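Notes from a training log, part four
Posted in January by Kanini Nyanda
12 comments | 31 shares

I have stopped using the calorie figure on my watch. It counted a 5 km walk and a hard rowing session as nearly the same thing, and I was eating to match it. For the past month I have logged food and sleep by hand in a spreadsheet.

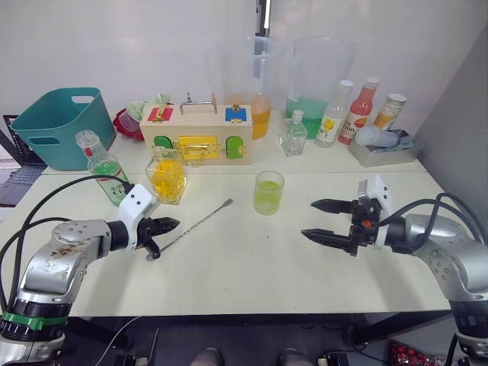
Filed under: Food and Training

My baseline was 2000 kcal a day, set by Dennis Mbwambo, who coaches the evening group at Rugemalira. It was too low for rowing days. I was waking at four in the morning and finishing the last intervals well off pace. We moved the extra food to lunch – mostly rice and eggs – and left dinner alone. 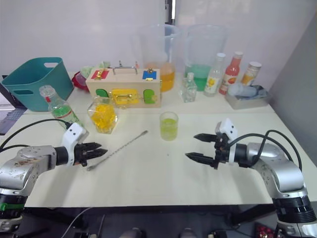
Bar spoon on the white table.

Rowing is now two sessions a week. One is a steady 4000 m, the other is intervals with full rest. I log the split, the stroke rate and how I slept the night before. The split follows sleep more closely than it follows food, at least in my numbers.

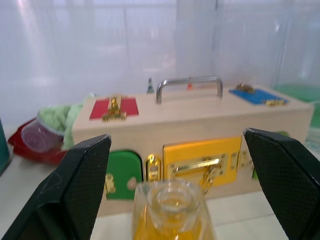 The scales come out once a week, before breakfast, and the result goes in a column I keep hidden. Dennis suggested hiding it. I was doubtful, but I have stopped changing meals on the strength of one reading.

I also tried the Nekira app for two weeks. The food search is quick, but portions default to packet sizes and the export drops the time of each meal. My lunch came out as 704 kcal in the app and a good deal more by weighing. 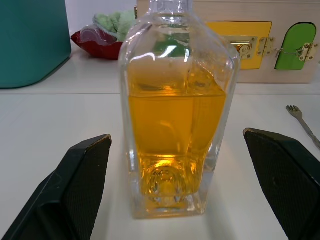 So the spreadsheet stays. Next month I will add resting pulse and drop the mood score, which I filled in with the same number every day.

We use cookies to remember your settings. Accept | Manage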